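List: cluludska-home-workshop
Subject: Re: Cleaning up a white worktop with a scuffed front edge
Date: 2021-07-29

Hello everyone,

I've been meaning to answer this one all week, and now that the kitchen is quiet and there's a pot of tea next to me I can do it properly. The original question was:

> We took over a secondhand workbench with a big white top, and
> the top itself is fine, but the front edge has gone gray and
> smudgy all the way along. Soap took a little of it off. Is it
> worth going at it with something stronger, or should I just
> replace the edge strip? Also there are faint lines across the
> top and I can't decide if they are joins or scratches. The
> replacement strip from Purba is 395 before shipping, so I'd
> like to try everything else first!

Please don't order the strip yet. I had the same worry with the white bench we put in the back room in February, and I spent far too many evenings reading about solvents when all I needed was a soft cloth and some patience. The front edge is the part everybody leans on, brushes past, and sets a dusty box against on the way to somewhere else, so of course it goes gray long before the top does. Mine still does. I wipe it down, and a couple of weeks later it looks scuffed again, and I have more or less made my peace with that.
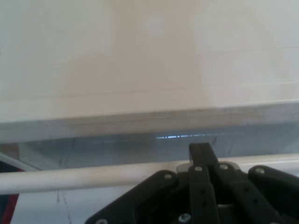
What I do is start with warm water and a drop of dish soap, well wrung out, and go along the edge from one end to the other without scrubbing. Then I make a paste of baking soda and water, about as thick as toothpaste, and work on whatever is left with my fingertip inside the cloth. Rinse, dry it right away, and look at it again the next morning before deciding anything. I tried one of those melamine sponges on the underside first (Uvo brand, from the hardware store) and it did lift the marks, but it also took the shine down a bit, so I'd keep it for the really stubborn spots and go lightly.

About the faint lines — drag a fingernail across one, slowly. If the nail catches, it could be a join or a scratch, and then I'd look at whether it runs dead straight from side to side. Scratches hardly ever do. If it's a join, keep the cloth on the dry side there, because water sitting in a seam is what swells a board, and no paste in the world will fix that. I learned this on an old shelf and would rather you didn't.

One more thing while I'm rambling. If your bench has a gap under the front edge, get down on your knees and wipe in there too. I skipped mine for months, and every time I cleaned the edge my cloth picked up a fresh helping of dust from underneath and smeared it right back along the front — I'm embarrassed at how long that took me to work out.

If you do end up replacing the strip after all, ask Cirnosau whether they still sell offcuts. They had a box of them when I was last in, and the white was a decent match.

Do write back and tell us how it goes. I'd love to hear about those lines in particular.

Warm wishes from the back room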